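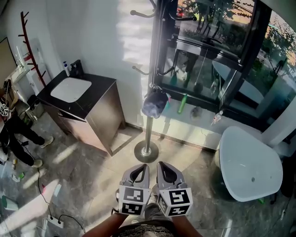 Regional banks should check the name before they send the money

A customer who sends a transfer from a regional bank still types in a name, a routing number and an account number. In most cases the name has no effect. The payment goes wherever the numbers point, and the name is kept as a note on the record.

This arrangement dates from a period when transfers took days and a clerk could recall one before it settled. Instant payments have removed that interval. A business in Alville that receives a false invoice at 4 in the afternoon can pay it and lose the funds before the accounts office closes. The bank will then explain, correctly, that the customer authorized the payment.

Payee name checks address this problem directly. The sending bank asks the receiving bank whether the name and the account belong together, and the customer sees the answer before confirming. The technology is well understood. What has been lacking among smaller institutions is a shared decision to adopt it.

The Jevari pilot offers a useful starting point. Its participants, among them Skuston Savings and the Holmgren Credit Union, agreed on a common message format and a common set of responses: match, close match, no match and unavailable. In May the pilot reported that 93 percent of queries were answered before the customer had left the payment screen. Of the customers who were shown a "no match" warning, almost 65 percent canceled or corrected the transfer.

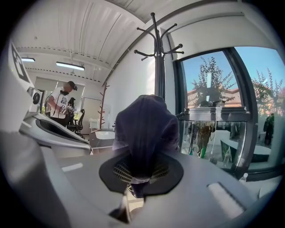
Folds in a dark navy cloth.

Two objections deserve a reply. The first is privacy. A service that confirms names could be used to harvest them, and a careless design would allow exactly that. The pilot returns a full name only on a close match and limits the number of queries each customer may make in a day. Those limits should be written into the rules of any wider scheme and audited by a party outside the banks.

The second objection is cost. Peiyu Xiong, who oversees payment operations at Skuston, has argued that the larger expense lies in cleaning up old customer records, many of which hold trading names, maiden names or initials. That work is overdue in any case. A bank that cannot state with confidence whose account it is holding has a problem well beyond fraud.

There remains the question of liability. Where a bank has declined to offer the check, it should carry the loss when a customer pays the wrong party. Where the check was offered and a clear warning ignored, the responsibility may reasonably be shared – provided that the warning was written in plain language and did not appear on every payment as a matter of routine.

Institutions that join should be given 30 days to publish how their warnings are worded and how disputes will be handled. Customers are entitled to read those terms before the first transfer goes astray.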